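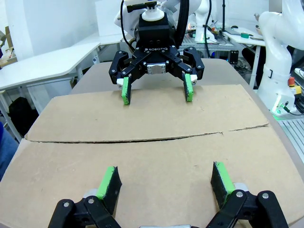 I've been on the packing side at Ralholm for 9 years now, and this has been the most interesting one by a long way. We're getting arms! Two of them at one table, working across from each other, and since August I've been allowed to leave my bench for an hour each morning and sit in on the trials.

I went in expecting to feel a bit sick about it. A shift on our line is 240 cartons if it goes well, and every one gets folded, squared, filled and pushed along by somebody's hands (mine, mostly, or Arvo's). So when Joonas Nurmi from the projects office told us what was coming, the canteen went very quiet. Arvo Salminen asked straight out whether there'd be fewer of us by spring, and Joonas said no, and that he'd put it in writing, and then he did. It's still pinned up by the kettle.

What I hadn't expected was how much they'd want to know from us. Which way do you turn the sheet? Where do your thumbs go? I've never once thought about where my thumbs go. I spent a whole morning folding the same carton very slowly while Joonas wrote things down, and I came away rather proud of my thumbs.

Cardboard is awkward stuff, you see. It bows, it scuffs, two sheets will catch on each other at the edge, and a crease that's been folded once never lies properly flat again. You and I allow for all that without noticing. The green pads on the gripper fingers are my favourite bit of the whole setup, and I've started calling them the mittens. It has caught on, much to Joonas's annoyance.

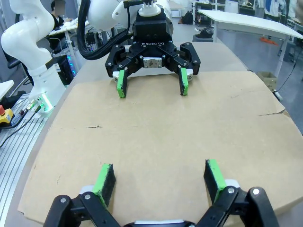 What changes for us

The job list went up last week and I've read it more often than I'd admit at work. Two of us from each shift will train as cell minders, starting with the Medina order — 96 cartons, all one size, a nice gentle beginning. Minding means loading sheets, clearing jams, learning where the stop buttons are and deciding when a carton isn't good enough to go out. The odd sizes stay with the hand benches, and so do the gift sets.

My wrists are thrilled. Arvo is less sure, he likes the rhythm of folding and says he'll miss it, so he's asked to stay on the odd sizes and they've said yes. I put my name down for minding before the ink was dry. Training starts at half past seven and I've already bought a new notebook.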